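Best spot for a pair of studio monitors in a bare room? 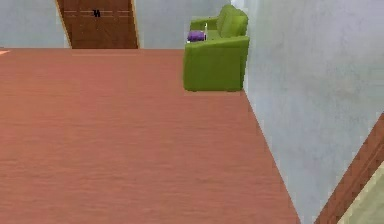

hettiarachchi_s: So I finally bought used monitors, five-inch woofers, and now my mixes sound boomy at home and thin everywhere else. My mixer is fine, I checked it on headphones. The room is a lot like the one up top, wood-grain floor, wooden door in the far wall, and I'm wondering if a big rug would help (cheap, please!).

Arif M: Rug first. Mine calmed the echo down a ton.

hedvika_b: Disagree, a rug won't touch boomy bass. Pull the speakers off the wall.

hettiarachchi_s: They're 2 inches from it, oops. Moving them tonight.

Arif M: OK fair, but still get the rug!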